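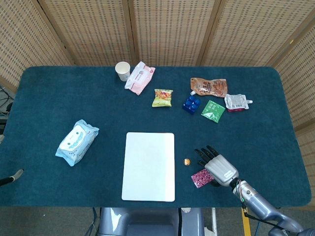 2. Sorting tables: progress to the end of June

Work under the Trinia grant has kept to plan, apart from the delivery of shelving noted in section 3. The sorting tables at the Castillo Road store are now in use for mixed donations: wet wipes, spouted pouches, small snack packets, cups and odd toys that arrive in the same bag.

Each table has a teal carpet-like covering with a folding screen of woven panels at the back and sides. The screen marks off one sorter's work from the next. Goods are laid out singly before they are assigned to a bin — food, hygiene, toys or discard. Spouted pouches are checked for date and cap. Wipes are kept apart from food from this point on.

In the period 121 bags were sorted, of which 11 were held back for a second check, mostly for dates that could not be read. Average time per bag was some 3 minutes. Rosalba Martinelli has revised the bin labels so that toy bricks no longer go in with household items.

3. Outstanding

Shelving from Urby: one bay short, replacement on order.
Written guide for sorters: draft with Kristine Dizon for comment.
Stock sheet: 59 lines entered, hygiene goods still to be added.

No change to the budget is requested. Spending on table coverings is closed.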